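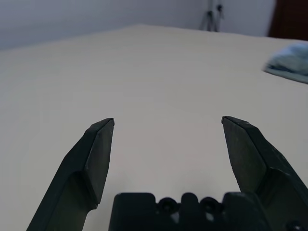

How to clean an off-white table that is used for many things?

Posted by Josex, Sep 17, 2018

Hello everybody. I have a big table with a smooth, cream color top. We use it for folding cloths, for sorting the soft toys and sometimes for eating. After some weeks the surface looks gray in places, and I see small dark marks. I tried only water until now. I do not want to make it dull. What do you use?

Clusto
Irosville

Please do not start with strong products. I put a few drops of dish soap in warm water, squeeze the cloth very well and wipe in long lines. Then I wipe again with clean water and dry it with a second cloth. For a dark mark that stays, I make a paste of baking soda, leave it for 3 minutes and rub with the finger, very softly. Try first in a corner. 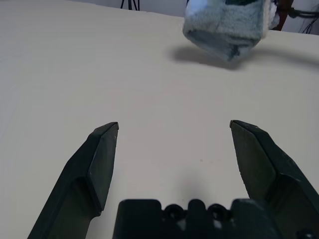 Do plush toys leave color on a light table?

A dry toy normally leaves only fluff, and you can take it away with a damp cloth. A wet toy is different, the dye can come out. Let it dry completely on a rack before you put it on the table.

Serrano

I use the magic sponge for everything, it is quick. But my table is old and I don't care much if it gets dull, so maybe you should listen to the person before me.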